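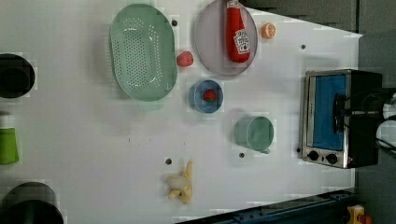
A tabletop manipulation workspace with play food, dishes and a small toaster oven. The props are usually the cheapest line in the budget.

Workcell budgeting is the practice of estimating, approving and tracking the money needed to set up and run a small robotic workcell, most often in a laboratory, a teaching program or a light assembly shop. The term covers the purchase of the arm, the table, the sensors and the objects to be handled, together with the less visible costs of installation, repair and staff time. Published budgets tend to be detailed about the first group and vague about the second, and most of the criticism of the practice concerns that imbalance.

Scope

A typical plan separates capital equipment from consumables. Capital equipment includes the manipulator, its controller, the end effector, cameras, a computer and a rigid work surface. Consumables include gripper pads, cables, fasteners and test objects. In household-task research the test objects are mostly kitchenware and toy food: a colander, bowls, cups, plates, a plastic banana or strawberry. Small appliances are also common. They sit awkwardly between the two categories, and accounting offices do not agree on where to put them.

Planners often treat the table as furniture. Critics regard this as a mistake. A work surface with mounting holes has to match the base plate of the arm that will be bolted to it, and a surface ordered before the arm is chosen may have to be redrilled or replaced. The Vaughan planning worksheet, used in some teaching labs, lists the table on the same line as the manipulator for this reason, though it gives no help with pricing either one.

Quoted price and installed price

Vendor quotations generally cover the arm and a standard controller. Shipping, safety equipment, software licenses and training may appear as options or may not appear at all. The comparison most often repeated in the small-lab literature comes from a purchasing review by Eoin Doherty, dated 4/7/22, which followed a single workcell bought through the reseller Trulell. The review recorded 45 staff hours planned for setup and 300 hours charged. Doherty blamed incomplete mounting drawings and a late change of gripper. Trulell disputed the second point, saying that the customer had asked for the change.

The review has been cited well beyond what one case can support. It does not say how the hours were logged, and it counts operator training as setup, a choice that other authors reject. It remains in use mainly for lack of anything better.

Props and appliances

Test objects rarely attract attention at the approval stage. The Sotia household set was sold at $540 with printed object cards, while a comparable group of toys and dishes could be put together from ordinary stores by anyone willing to spend an afternoon on it. Supporters of packaged sets argue that matching objects make results easier to compare between labs. Skeptics reply that sets go out of production, that pieces get lost, and that a lab which replaces a missing cup with a similar one has given up the benefit it paid for.

Powered appliances bring their own costs. An oven needs an outlet, a cable route clear of the arm's reach and, in many buildings, permission. Several published plans include the appliance and leave out the electrical work.

Payback claims

Commercial buyers are commonly shown a payback period. The Laltine calculator, distributed free to prospective customers, divides the purchase price by the expected labor savings and adds a flat $500 for yearly upkeep, whatever the size of the cell. The figure has no stated source. The calculator also assumes that the equipment works every scheduled shift from the day of delivery — an assumption few owners of such equipment would recognize.

Research groups have no labor savings to report and tend to justify purchases by expected use. Follow-up is uncommon. Funding bodies ask what will be bought and when, and seldom ask how many hours it ran.

Leasing

Leasing spreads the cost and can make it easier to return an unsuitable arm. Lease terms may forbid drilling, custom grippers or changes to the controller, all of which are routine in research. Agreements signed in January, at the start of a budget year, may also begin billing before the room is ready.

See also

Total cost of ownership
End effector
Equipment depreciation
Pick and place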